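Progress report to the Bennani Fund
Mobile health clinics in Wandville district, first half of the grant period
26 May 2021

Dear colleagues of the Fund,

We are pleased to send you the report on the work which your grant made possible in the villages of Wandville district. The report follows the order of the agreement: clinics, referrals, medicines and equipment, training, money, difficulties, and the plan for the second half. The tables with monthly numbers are sent separately, as you asked after our first letter.

1. Where we stand

The grant agreement foresees a mobile clinic which visits each village on the list at least once per month, with one doctor, two nurses and a person for registration. The clinic is run by Nasteo together with the district health office. At the moment of writing we visit 8 villages. Two of them were not on the original list. They were added with your written consent, after the bridge on the north road was closed and the people on the other side could no longer reach the health post by bus.

In the reporting period the team registered 1,377 consultations. This is the number of consultations and not of persons, as many patients with high blood pressure or diabetes come each month. We know that in the proposal we used the word "beneficiaries" for both, and this was not correct. From this report on we keep the two apart. The number of persons will be given in the final report, when the paper cards from the first weeks are entered in the register.

2. What patients come for

The largest group are adults above fifty who need their blood pressure measured and their tablets renewed. After them come children with coughs, fever or skin complaints, and women who want a check during pregnancy. We had expected more wounds and injuries from farm work. The nurses think that these patients go directly to the hospital, or do not go anywhere, and they have started to ask about it during the visits.

Eye complaints are more frequent than we planned for. Many older people have never had their eyes examined. Our doctor can recognise a cataract but cannot treat it, and the nearest eye department is in the regional hospital. We have opened a separate waiting list for eye patients and we speak with the hospital about a surgical day in September. No date is fixed and we do not want to promise it.

3. Referrals

When the doctor decides that a patient must be seen in hospital, the patient receives a letter with a stamp and, if needed, money for the transport. In the first months we did not know if the patients really arrived. The letter stayed with the hospital or was lost on the way. Now the letter has two parts, and the hospital porter keeps the lower part in a box which our driver collects. It is a simple system, but it needs the goodwill of the porter on duty, and on some days the box was not at its place.

We also telephone each referred patient after two weeks. Some have no telephone, and then we ask the neighbour or the village nurse. The reasons for not going were mostly the cost of the examination, which we do not pay, and the harvest.

4. Medicines and equipment

The basic list of medicines was bought in two orders. The first order came complete. In the second order the tablets for diabetes were missing and came with a delay of five weeks. During this time we gave the patients a smaller supply, so that each of them had something, and the health office lent us a quantity from its own store. We have given it back in full.

The equipment bought from the grant is the following:

- two examination couches which can be folded
- blood pressure monitors, with cuffs in three sizes
- a refrigerator box for vaccines, with thermometer
- a set of scales for infants
- a lamp with battery for the afternoons in winter
- a portable ultrasound device, model Zetelard, second-hand

The ultrasound device was the most expensive purchase. We compared three offers, and the documents are with our bookkeeper. The seller gave one day of instruction, which was too short for our midwife, and she has asked for a second day. The device is kept in a locked cupboard at the health office between the visits.

The vaccine box gave trouble in the first warm weeks. The temperature was written down only at the start and at the end of the day, and one time the end value was too high. The vaccines of that day were put aside and destroyed after advice of the district pharmacist. Since then the temperature is noted every two hours, by the person who does the registration.

5. Training of the village health helpers

The grant pays for the training of health helpers, one or more in each village. They are not nurses. Their task is to tell people the day of the clinic, to measure blood pressure between our visits and to notice when a person with a long illness stops taking the medicine.

We held 6 training days. The first two were in the school, the others in the meeting room of the health office, where there is heating. The mornings were for theory and the afternoons for practice in pairs. At the end of each day the participants filled in a short form without their names. From the forms we learned that the lesson on diabetes was too fast, and that the participants would like to have the written material in larger letters. Both points were corrected for the next group.

One participant stopped for family reasons and one found a job in the city. We have replaced the first. For the second village we still look for a suitable person, and in the meantime the helper from the neighbouring village goes there by bicycle. We pay her the additional hours from the line "local transport", and we ask you to confirm that this is in order.

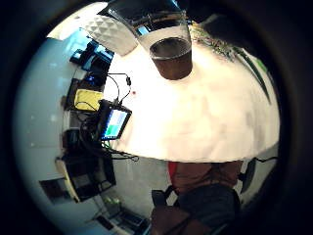
6. Money

At the end of the reporting period we have spent a little less than planned. The cause is mainly the salaries, as the second nurse started later than we wrote in the proposal. On the other side, fuel was more expensive, and the repair of the van was not in the budget. We paid the repair from our own means and do not ask you for it.

We would like to move a small part of the unused salary money to the line for printing. We need 200 more patient booklets, as the first print will be finished before the summer. The booklets are used by the hospital also, and the doctors there have told us that it helps them to see the earlier measurements. The amount is under the limit for which your approval is necessary, but we prefer to inform you before the order.

All receipts are scanned. The originals stay in our office for the time which the agreement demands.

7. Difficulties and what we changed

The pandemic had an influence on all our work. In some weeks we could not let people wait inside, and older patients stood in the cold. We now give a paper with an hour to each patient who tells the helper in advance that he or she will come. It works well in the smaller villages. In the two largest ones many people still come at eight o'clock, whatever the paper says, and the team sees them in the order of arrival with the pregnant women first.

Another difficulty was the language of our forms. The consent form was translated from the form of another project, and it was too long and too legal. People signed it without reading. We wrote a new one of one page, and the registration person reads it aloud when the patient wishes. We enclose the new form and will be glad for your remarks.

We also must report one complaint. A family was not satisfied that their father was not taken to the hospital in our van. The van is not allowed to carry patients, and the team had called the ambulance. We visited the family, explained the rule and apologised for the way in which it was said at the time. The family has come to the clinic again.

8. Plan for the second half

- to continue the monthly visits in all the villages on the new list
- to finish the entry of the old paper cards
- to hold a second instruction day for the ultrasound device
- to agree with the hospital on the eye patients
- to find a helper for the village which has none
- to repeat the blood pressure lesson for all helpers, with a short practical test

We would be happy to receive a visit from the Fund when travelling is easier. A clinic day starts at half past seven with the loading of the van and ends in the late afternoon, and a visitor who wishes to see the whole of it should plan to sleep in Wandville. There is a small guest house near the market, and we can reserve the room.

We ask you to send your remarks on this report, and your answer to the question on the helper's transport in section 5, to our usual office address. The second instalment may be paid to the same account as the first.

With kind regards,
The project office, Nasteo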